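# 船で消えた大叔母さんを、帳簿の中に探す

うちには「船で死んだ人」がいる、と子どものころから聞かされてきました。曾祖父の妹です。若いころに外国へ渡ろうとして、着く前に病気で亡くなった、だから墓には何も入っていない。お盆に親戚が集まると一度は出る話で、祖母などは手を合わせる順番まで決めていました(曾祖父、曾祖母、それから「船の人」)。名前で呼ばれているのを聞いた覚えがありません。

その「船の人」が船で死んでいなかったらしい、というのが今回の話です。家系調べの記事というと立派な家系図がどーんと載っているものですが、うちのはまだ鉛筆書きで、消しゴムのかすだらけ。それでもよければお付き合いください。

## まずは役所から

きっかけは相続の手続きでした。祖母の古い戸籍が必要になって窓口に行き、ついでに「さかのぼれるところまで全部ください」と言ってみたんです。今は本籍が遠くても、直系なら近くの窓口でかなりまとめて取れるんですね。これは本当にありがたい。待合の椅子で持ってきた文庫本を半分読み終えたころ、ようやく呼ばれました。

出てきた除籍謄本と改製原戸籍の束を、家に帰って食卓に広げました。筆文字がまあ読めない! 「壱」と「弐」でつまずき、村の名前でつまずき、変体仮名の女性名で完全に止まりました。字典を片手に、4日かけて曾祖父のところまで読みました。

曾祖父の妹は、高祖父の戸籍にちゃんといました。長女、次女と並んだその次です。ところが、あるはずのものがない。死亡の記載がないんです。生まれた日があって、そのあとは余白。兄や姉の欄には婚姻だの分家だのと細かい字がぎっしりなのに、彼女のところだけがぽっかり白いままでした。

もちろん、昔の戸籍に死亡届が出ていないことはあります。外国で亡くなった人ならなおさらで、戸籍のうえでは何百歳まで生きている人もいるそうです。だから余白だけでは何も言えません。言えませんが、気になって寝つけない夜というのはあるもので、私はその晩、布団の中で端末を握りしめて船の名簿を探し始めました。

## ラルクスカ号という船

手がかりは祖母の口ぐせでした。祖母は「船の人」の話をするとき、必ず「らくすか、らくすか」と節をつけて言っていたんです。私はずっと、何かのおまじないだと思っていました。「南無」の親戚みたいなものかと。

これが船の名前だったんですね。Larkska。貨客船で、ウェケンデン(Wekenden)という港まで人と荷を運んでいました。ウェケンデンの郷土資料室が乗客名簿を画像で公開していて、綴りを当てずっぽうで打ち込んでいたら、するっと出てきました。深夜に声が出ました。猫が起きました。

名簿の画像は、思ったよりずっときれいでした。几帳面な筆記体で、乗客の名前、年齢、職業、最後に住んでいた土地が横一列に書いてあります。ただ日本人の名前となると、書き手が耳で聞いたままなので、もう自由自在。今の私たちはヘボン式のつもりで検索しますが、当時の事務員さんにそんなつもりはさらさらありません。「つ」がtuだったりtzuだったり、「ひ」がshiになっていたり。うちの親戚は今でも「ひ」と「し」が怪しいので、これは書き手より、しゃべった側に責任があるかもしれません。

結局、彼女とおぼしき人は綴りが2通り見つかりました。乗船時の名簿と、下船時の名簿とで違うんです。そう、下船時の名簿。彼女はウェケンデンで船を降りていました。職業欄は「裁縫」。備考欄の小さな書き込みは、健康、と読めました。
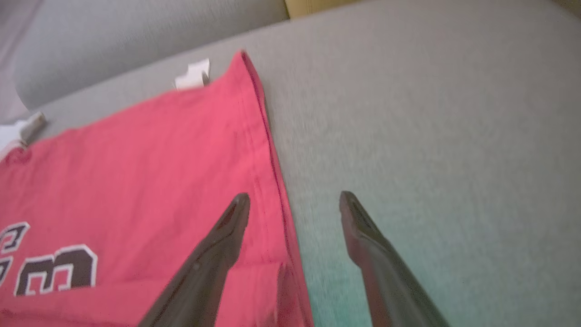
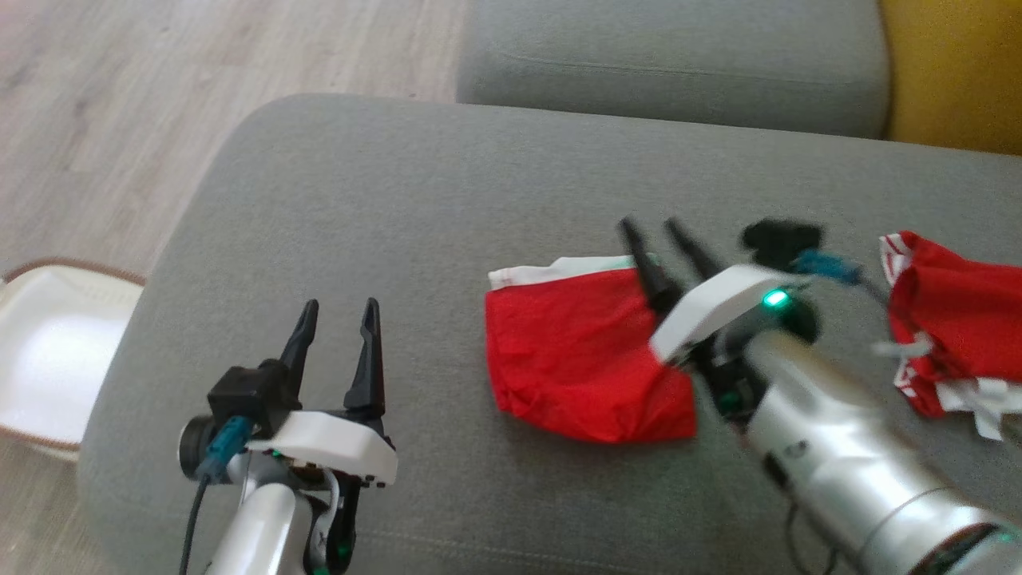
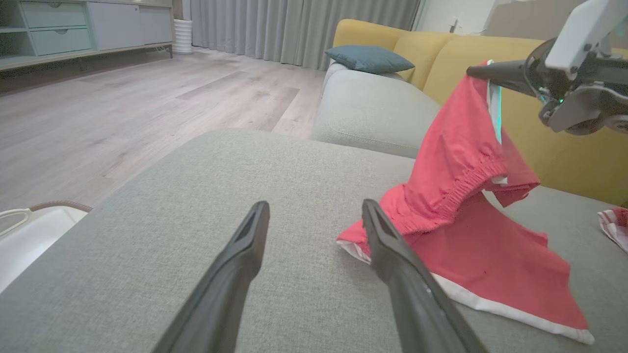
下船名簿の人が本当に曾祖父の妹なのか、ここからが難しいところでした。年齢は戸籍から計算したものと1つずれていますが、数え年なら合います。出身地は県名しかなく、似た名前の女性が同じ船にもう一人いる可能性も捨てきれません。こういうときに頼りになるのは、別々の記録が接しているところを見ることだと思っています。写真の赤い服を見てください。1枚目で、グレーの張り地との境目あたりを縫い目が細い線になって走っていますよね。布の真ん中ばかり眺めていても、赤いということしかわからない。どう仕立ててあるかは縫い目に出ます。記録も同じで、戸籍だけ、名簿だけを何度読み返してもそこで行き止まりになるので、私は二つの記録の継ぎ目になりそうなもの、つまり同行者の欄を見ることにしました。

同行者は「従兄」とありました。そしてその従兄の名前が、高祖父の弟の戸籍にいたんです。こちらは直系ではないので、自分の請求では取れません。分家筋のおじさんに頼み込んで、代わりに役所へ行ってもらいました。お礼は水ようかんです。届いた謄本の写しを開いたら、従兄のほうにはきちんと「ウェケンデン港ニ於テ」と届け出の記載がありました。同じ船に、同じ村の、同じ苗字の二人。私はこれで、ほぼ間違いないと考えるようになりました。

## 仕立屋の帳簿、全227ページ

さて、降りたあと彼女はどうしたのか。裁縫と書いてある以上、針仕事で食べていたはずです。資料室にメールを出したら、翌週に返事が来ました。港の近くにヘップバーン(Hepburn)という仕立屋があって、その賃金帳簿が一冊まるごと残っている、索引はないので自分で読んでください、とのこと。画像で227ページ。はい、読みましたとも。

この帳簿がまあ面白いんです。誰が何を縫って、いくらもらったかが延々と書いてあるだけなのに、だんだん店の様子が見えてきます。夏の前にはシャツの注文が増え、冬の前は外套の裏地ばかり。ボタンをなくした人は差し引かれます(容赦ない)。「針折れ」という控除もしょっちゅう出てきて、ある男性などはほとんど毎週折っています。向いていなかったんじゃないでしょうか。

後ろのほうまで読み進めたところで、tzuの綴りの彼女が出てきました。最初の仕事は、袖口の直し。次が襟。それから子ども服が増えていって、単価も少しずつ上がっていきます。私は途中から、調べものというより応援する気持ちになっていました。初めて上着一着をまかされたらしい行を見つけたときには、思わず母に電話しました。母は「それ誰のこと?」と言いました。まあ、そうなりますよね。

気をつけたいのは、こういうときほど読みたいように読んでしまうことです。帳簿には性別も出身も書いてありません。綴りが下船名簿と一致していて、職業が合って、時期が合う。それだけです。私の家系図では、ここの線はまだ点線にしてあります。先に始めた知り合いから教わったやり方で、確かなものは実線、たぶんは点線、願望は書かない。願望の欄がいちばん書きたいんですけどね。

## ファドフへ行った?

帳簿の最後の記載には、給金の精算のあとに「Fadov」とだけ書き添えてありました。最初は客の名前かと思ったのですが、古い地図で見ると、ウェケンデンから内陸へ入った町がファドフでした。引っ越し先なのか、品物の送り先なのか。店を移ったのか、結婚したのか。今のところ、わかるのはここまでです。

ファドフには教会の埋葬簿があるそうで、その中に「日本の縫い子、52歳」と読める行がある、と資料室の方が教えてくださいました。名前のところは染みで読めません。年を計算すると、合うと言えば合います。でも合うと言えば合う、は点線にもなりません。問い合わせの手紙は出しました。下手な英語で便せんに書いて、戸籍の該当箇所のコピーと、読み下しをつけました。返事を待つ間に、今度は従兄のほうの足取りも追っています。こちらは途中で苗字の綴りが変わっていて、また別の苦労が始まっています。

これから調べてみようという方に、一つだけ。お年寄りの言い間違いや、意味のわからない口ぐせは、そのままの音で書き留めておいてください。私は「らくすか」を覚えていたから船に行き着けましたが、祖母はたしか、その後ろにもう一言つけていたんです。「らくすか、なんとか、ほい」みたいな。この「なんとか」がどうしても思い出せません。いとこたちにも聞いて回りましたが、全員違うことを言います。しかも全員自信満々で。

今年のお盆は、墓の前で少し困りました。祖母の決めた順番のとおりに手を合わせたのですが、船の人、と心の中で呼びかけたところで、いや降りてますよね、と思ってしまって。とりあえず戸籍にあった名前で呼んでみました。読みが合っているかどうかは、まだ確認中です。

(2026年8月20日 記)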